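Plitevham Task Chair, Black
Item 747
By Grandis

In stock. Ships in one carton, some assembly required.

The Plitevham is a task chair for a home office, a study or a shared workroom. It has a padded seat, fixed armrests and a curved back, and it comes in one color. It was drawn up for people who sit at a desk for part of the day and want to push the chair out of the way for the rest of it.

Grandis sold an earlier version of this chair under the same name. The current one has a thicker top rail and a seat cushion that is a little deeper from front to back. Parts from the earlier chair do not fit this one. If you are ordering spare parts, check the label under the seat first. The current model is marked 747 and the earlier one is marked 61.

Seat and back

The seat is a rounded rectangle covered in a matte fabric. The cover is glued and stapled, so it does not come off for washing. The back is one curved panel with a heavy rail across the top. The rail is also the place to take hold of the chair when you move it. Please do not lift it by the armrests, as they are not made to carry the full weight of the chair.

Black was chosen for every part, including the casters and the armrest pads. Next to a white desk it stands out a good deal, and customers who want something that blends in may be happier with the Samarakoon, which has a light gray seat and back and costs a little less.
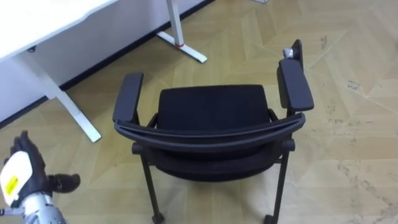

The armrests are joined to the back rail and do not adjust for height or width. Before you order, measure from the floor to the underside of your desk and compare it with the armrest height on the size sheet. Most plain desks without a drawer leave enough room for the arms to slide under. Desks with a keyboard tray often do not. If yours has a tray, the chair will stop when the arms meet the tray, and the front of the pads will get marked over time.

Floors

The standard casters are hard and are meant for low carpet. For wood, parquet, tile or vinyl, order the soft caster set along with the chair. The soft set is sold under the name Brokero and pushes into the same sockets – no tools are needed, only a firm pull to get the old casters out. Both sets are black.

On an oiled or waxed floor, look at the casters every few weeks and pick out any hair or grit. Grit is what scratches the finish, and soft casters will pick it up as well. A chair mat can be used with either set.

Assembly

The carton holds the seat, the back, the legs, the casters, a bag of bolts and 2 hex keys. One person can put the chair together, though a second pair of hands helps when the back goes on.

Lay the seat upside down on a blanket. Bolt on the legs and press in the casters. Turn the chair over, set the back in place and start all the bolts by hand before you tighten any of them. If one side is tightened first, the other side will not line up. Go over the bolts once more after a week of use.

Care

Vacuum the seat with a brush head. For spots, use a damp cloth and mild soap and let the fabric dry before sitting down. The frame and the arm pads can be wiped with the same cloth. Do not use bleach or furniture polish, which leaves a shine on the pads that is hard to get off.

Returns and spare parts

Chairs can be returned within 100 days, put together or not. Keep the carton if you think you may send the chair back. We can supply a replacement, but there is a charge for it. Brokero caster sets can be returned if they have not been fitted.

Arm pads, casters and bolt bags are kept in stock as spare parts. Seats and backs are ordered in from Grandis and take longer. Send us the number on the label and a short note saying which part you need.

Customer comment

"I have had mine since June and use it every morning. The seat is firmer than my old one and it took a while to get used to. I would have liked arms that go up and down, but they do fit under my desk. I bought the soft casters at the same time and would do that again." – Hywel Yorath

Page updated Mar 21, 2022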